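Puvow pauses deliveries of two-arm folding cell after gripper fault

2025-02-24 – Puvow has stopped deliveries of its Meller folding cell after a fault in the gripper release. In 3 of 211 test runs, one gripper stayed closed after the stop command while the other arm continued to pull the cloth. No person was hurt.

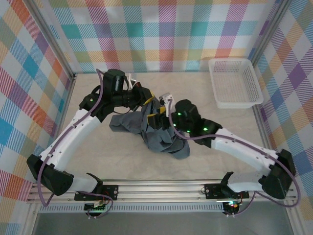 Nermina Georgiou asked whether cells already in use must be switched off, and was told that they may run only at reduced speed until the new software is installed.

The fault was traced to a late signal between the two arms. The corrected software makes both arms stop together – also when only one of them reports a problem. It is now being tested on knit fabrics, where the pull on the fingers was strongest. Operators are asked to keep their hands out of the cell until both arms have stopped. 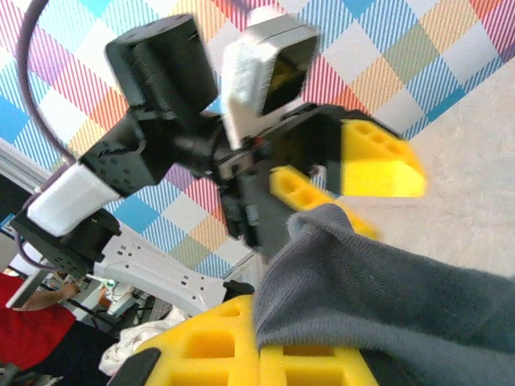
Gray knit cloth held between yellow finger pads.

Customers will receive the update within 12 days. Contact: Valentin Sima, Puvow.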